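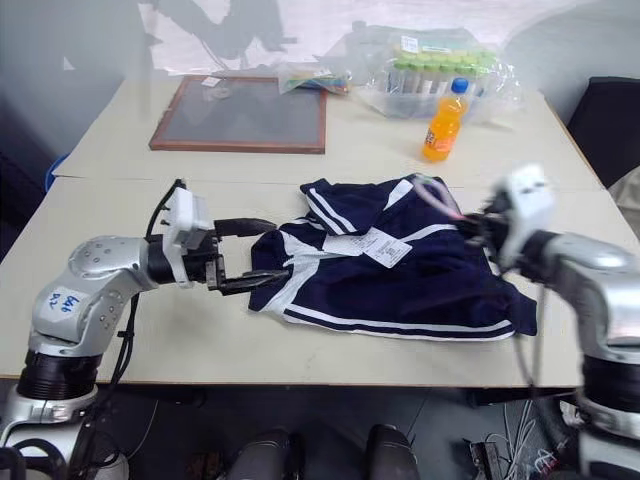
Halent Street Laundromat
Monthly safety walk-through, with comments
Date: 30/09/2018
Walked by: Slavica Vukčević
Copy to: Rok Todorova (owner)

1. Front door opens fully and closes by itself
Pass. It closes with real feeling. Please have the closer adjusted before it takes somebody's heel.

2. Floor clear, mats flat
Fail. The mat by the change machine has curled at one corner again. I flattened it with my foot and it came back up while I was writing this. Replace it. Tape was tried in the spring and the tape is now also a trip hazard.

3. Wet floor signs available
Pass. We own four. Three were standing on dry floor.

4. Washers level, bolted, no leaks
Pass, except no. 7, which walks on the spin cycle. It has moved far enough that customers have started calling it no. 8. Out of service until Drerov can send someone to re-anchor it.

5. Hoses and shutoff valves
Pass. Hot side valve on no. 3 is stiff. Two hands and some language.

6. Dryer lint screens
Fail on three of the ten. The sign says CLEAN AFTER EACH LOAD in letters you could read from the bus. I suggest we stop making the sign bigger and have the attendant check at noon and at close.

7. Dryer ducts and rear access
Pass. Plamel cleaned the full run and left an invoice for 3,874, which I am attaching face down. Next cleaning is due in six months. The access panel behind dryer 2 is missing a screw.

8. Gas shutoff marked and reachable
Pass, now. It was marked very nicely and had a vending machine in front of it. Vending machine moved. The vending man has opinions and your phone number.

9. Fire extinguishers
One pass, one fail. Front unit is charged and tagged. Rear unit is charged but the tag has been through a wash, so I can't tell you when it was last serviced. Krasniqi to inspect and re-tag in October.

10. Emergency lighting and exit sign
Pass on the lights. The exit sign reads EXI. I think people will work it out, but the inspector may not.

11. Folding tables
Pass. No wobble, edges smooth. The notice says maximum 500 pounds, and I would love to know who is folding that.

12. Outlets and cords
Fail. Someone plugged a phone charger, a fan and a slow cooker into one power strip by the window. The chili smelled good. Strip removed.

13. Chemicals locked up
Pass. Bleach is on the bottom shelf, labels facing out. The key is on a hook beside the lock, so call it a pass with reservations.

14. First aid kit
Needs restocking. Contents: one eye wash, one sling, 1 bandage shaped like a dinosaur.

Repairs wanted first: item 4, then 9, then the mat. Rok, the budget line says 2,000 and I have read it. Please call me about the mat anyway.

S.V.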